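Nappe Esusport à carreaux, coton enduit, pour petites tables
Par Nuala Cronin, mai

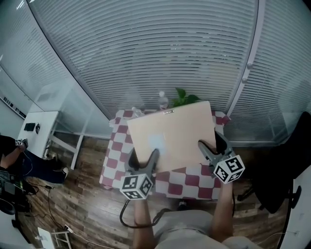
La nappe à carreaux rouges et blancs est le seul textile de maison que tout le monde croit avoir déjà. On l'a vue chez une tante, dans un film, sous un saladier, et on finit par être persuadé qu'elle attend quelque part dans l'armoire du couloir. On ouvre l'armoire. Il y a des draps-housses.

La Esusport est celle que nous vendons depuis que le modèle précédent, plus fin, nous a valu une correspondance suivie avec des gens qui mangent des betteraves. Coton tissé, enduction acrylique mate sur l'endroit, envers brut. Elle ne brille pas comme une toile cirée et ne colle pas aux avant-bras en été, ce qui était à peu près notre seule exigence au départ. Le reste est venu avec les retours des clients, que nous lisons tous, y compris les longs.

Pour quelles tables

Elle a été coupée pour les petites tables : guéridons de cuisine, tables de balcon, tables pliantes, tables de camping qui n'iront jamais camper. Si vous recevez douze personnes à Noël, prenez plutôt la Navickas, vendue au mètre, et prévoyez quelqu'un pour vous aider à la plier ensuite.

Mesurez le plateau avant de commander. Je sais que vous n'allez pas le faire. Vous allez écarter les mains dans le salon, garder les mains écartées jusqu'à l'ordinateur et choisir la taille moyenne. Une fois sur deux, ça marche. Pour les autres, l'échange est gratuit tant que la nappe n'a pas été lavée, et nous savons reconnaître une nappe lavée.

Le tombant se règle selon l'humeur de la maison. Onze centimètres de chaque côté suffisent pour une table où l'on s'assoit vraiment. Au-delà, on le prend sur les genoux, puis on se lève avec. Pour un buffet, où les gens restent debout à regarder les olives, on peut descendre bien plus bas.

Ce qu'il y a dessus

Le tissu vient de l'atelier Teluven, qui teint le fil avant de tisser. Les carreaux ne sont donc pas imprimés, et vous les retrouvez sur l'envers, un peu plus sourds. Les amateurs apprécient. Les autres découvrent qu'ils ont mis la nappe à l'envers quand le vin commence à entrer.

Le rouge est un rouge franc, sans orange. Dalia Šimkus, qui choisit nos teintes, en a refusé plusieurs que je trouvais identiques, et que je trouve toujours identiques. Elle a gardé les échantillons punaisés au-dessus de son bureau, étiquetés, et elle me demande parfois lequel est lequel.

L'ourlet est double, cousu, avec des coins en onglet. C'est plus long à faire qu'un coin replié, et cela évite cette petite bosse dure sur laquelle on pose toujours son verre.

Fiche technique

Composition : coton 84 %, polyester recyclé 16 %, enduction acrylique sans phtalates
Petite taille : 84 x 84 cm
Taille moyenne : 110 x 110 cm
Grande taille : 110 x 145 cm
Lavage : 30 degrés, essorage doux
Séchage : à plat ou sur fil, pas de sèche-linge
Repassage : fer tiède, sur l'envers uniquement
Référence : 645
Prix : 34 euros la petite taille, les autres au panier

Entretien

Une éponge humide et un peu de savon viennent à bout de la plupart des repas. Pour le gras, laissez le savon agir quelques minutes avant de rincer. Le curcuma est un sujet à part. Nous avons essayé le citron, le vinaigre blanc, le bicarbonate, le soleil, et une méthode trouvée sur un forum qui demandait du lait. Le soleil est ce qu'il y a de mieux, à condition d'habiter un endroit où il y en a.

Ne posez pas de casserole brûlante directement dessus. L'enduction garde le souvenir du cercle, et aucun repassage ne le lui fera oublier. Un dessous-de-plat Grillow, en liège, est proposé sur la même page pour cette raison et aussi, soyons clairs, parce que nous en avons beaucoup.

Les plis de livraison partent en deux ou trois jours. Si vous recevez le soir même, un coup de fer tiède sur l'envers, avec un torchon entre les deux. Pour le rangement, roulez la nappe autour d'un tube en carton au lieu de la plier. Un tube de papier cadeau convient très bien, une fois le papier fini, c'est-à-dire vers janvier.

Dehors

La question revient souvent au printemps. Oui, elle supporte la terrasse, la rosée et une averse. Elle supporte moins bien de passer l'été entier dehors : les carreaux rouges virent au rose du côté sud, et l'on se retrouve avec une nappe qui indique l'orientation de la maison. Rentrez-la le soir.

Contre le vent, quatre pinces à nappe font l'affaire. Les poids en forme de fraise sont jolis et tapent contre les tibias. Nous en vendons aussi.

Quelques avis reçus

« Conforme. Mon mari trouve qu'on se croirait au restaurant et demande maintenant la carte. » Vija Priedītis, taille moyenne

« Le tissu est plus épais que ce que j'imaginais, en bien. J'ai retiré une étoile parce que le colis est arrivé pendant ma sieste. » Edgars Koppel, grande taille

« J'en suis à ma deuxième. La première est devenue un tablier, puis deux sacs à pain. L'enduction passe sous l'aiguille à condition de prendre une taille 100 et un pied téflon, sinon ça accroche et on dit des choses. » Rūta Mets, petite taille

Nous avons répondu à M. Koppel que nous transmettrions au livreur. Il a remis l'étoile.

Livraison et retours

Les nappes en stock partent le lendemain si la commande est passée avant 11 h. Elles voyagent pliées dans une enveloppe de papier kraft, sans plastique. L'enveloppe rentre dans une boîte aux lettres normale, et même dans certaines boîtes aux lettres anciennes quand le facteur est motivé.

Pour un retour, renvoyez la nappe propre, non lavée, dans son enveloppe ou une autre. Joignez le bon de livraison ou, à défaut, un papier avec votre nom. Nous en avons reçu une accompagnée seulement d'une recette de clafoutis, sans expéditeur. La recette est bonne. La personne peut nous écrire, son remboursement l'attend.

La taille moyenne est en réassort chez Teluven et revient courant juin. La version à carreaux bleus existe en petite taille uniquement, jusqu'à épuisement du rouleau.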